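Filed under: Grantee Updates, Community Food
4 min read

Prothero Home Baking Project: Second Progress Report to the Gondine Fund
02/06/2020

We have had a wonderful few months, and I'm very glad to be writing this one! When we sent our first report we had a recipe list, a borrowed hall and a lot of hope. Since then the first home baking course has finished, the second has started, and people are asking when they can sign up for the next.

As a reminder, your grant pays for evening classes in Prothero for adults who want to bake bread and simple pastries at home and have very little to bake with. Many of our learners rent rooms with no full-size oven. So the recipes had to change, and that has been the most interesting work of the whole period.

Fatima Akinola rewrote all seven of our core recipes for small countertop ovens. Her flatbread was right on the second try. The milk loaf was a much longer story (the top kept browning while the middle stayed gummy), and in the end she split the dough between two short pans and dropped the heat a little. It's a lovely loaf now, soft and a bit sweet, and it has become the thing people take home to show off.

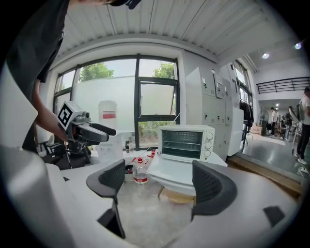
Babatunde Anozie told us that he had given up on bread years ago because every recipe he found assumed a big oven, and that he now bakes on Sunday evenings and brings slices to work. He would like more on rye, and he thinks the handouts should say what to do when a kitchen is cold. We agree on both counts, and a page on slow rising in cool rooms is being drafted.

Attendance held up well through the winter, better than we had planned for. We lost one session to snow and made it up the following week. The mixed-level group was a worry at the start, but the more confident bakers have been great about sharing a bench with beginners, and we plan to keep it that way.

Flour has been our main headache. The mill at Medis changed its delivery day and we ended up paying shop prices for three weeks. Hatsue Onishi has since worked out a standing order with them, which brings us back within the ingredients line. We don't expect to need any change to the overall budget. Printing came in under, and with your approval we'd like to move what is left over into digital scales, as the old ones drift badly.

The other piece of good news is Teko. The library there has offered us its community room on weekday evenings, free of charge, with storage for dry goods. Laurențiu Văduva has been over to look at it and came back delighted with the sinks. We would run a short course there first and a full one from September if it goes well.

Still to do before the next report: finish the rye recipe, get the handouts translated, and settle how learners can pass a sourdough starter on to the next group. I can't wait to tell you how the Teko evenings go.

Amnuay Nilsuwan
Project Lead

Contact us | © 2020 Prothero Home Baking Project | Back to top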